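Getting Your Rornix Gripper Kit to Pick Up a Can and Put It in a Bowl
Posted by Afshin Mahmoudi, September 10, 2020

I've had the Rornix two-finger kit on my bench in Hidurstead since August, and the question I get most from readers is how to go from a box of parts to a nice steady pick. So let's do the job I always start people on, which is a small can and a bowl. It's a good one because a can is stiff, it's round, and it forgives you a little if you come in crooked (my first few certainly did!).

Before you start

Clear yourself a patch of plain tabletop and leave a few odds and ends toward the back, so the arm has something to steer around. Open the Lasotley control program, load the Obi profile, and set the speed to 64. You can go up to 100 later on, but please be patient for now.

Step 1. Open the fingers all the way and check the wrist view. You want to see both tips with a clear stretch of table between them.

Step 2. Bring the wrist over the can and nudge it sideways until the lid sits between the two fingers. Take your time with this part, it's worth every minute.

Step 3. Lower, close, and lift. Then swing over to the bowl and stop just above it. 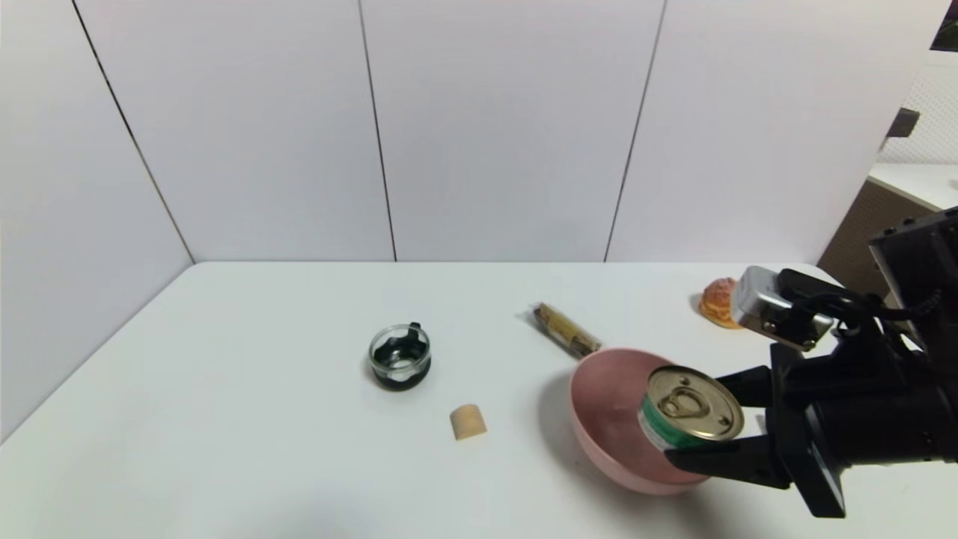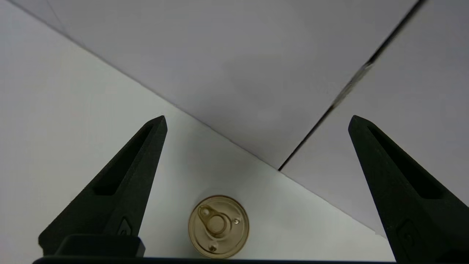
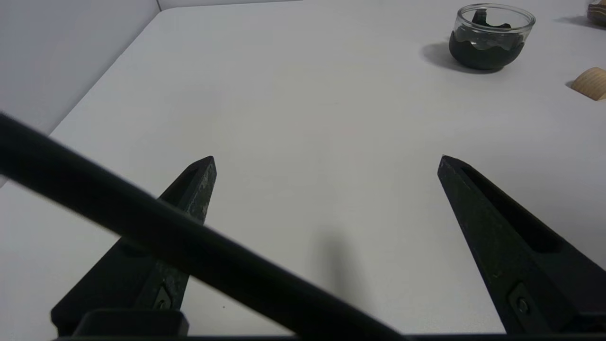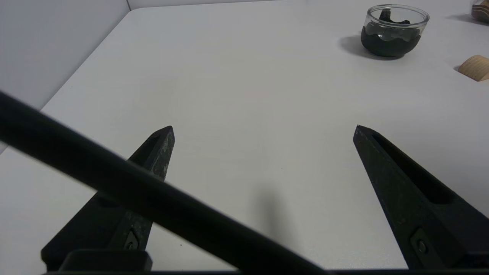
Step 4. Open the fingers slowly. I set the release delay to 456 and leave it there, and I'd suggest you do the same until you have a feel for how your own arm settles. If you let go from too high up you'll hear about it, and so will whoever is in the next room.

Step 5. Save the whole routine under a name you'll remember. The program offers to number it for you, and I can promise that a month from now you won't know what "routine 7" was.

If the can slips

Nine times out of ten the grip force is too low. The setting runs up to 1000, and the factory value is on the timid side for anything metal. Raise it in small steps and try again after each one. If that doesn't help, go back to Step 2 and center the can again, and while you're at it make sure the screws at the base of the fingers are snug. A finger that wiggles even a hair will turn a round object right out of your grip.

Once the can is going well, try something softer, like a bread roll, and bring the force way back down before you do. I'm still working on my own numbers for that one and will add them to this page when I trust them.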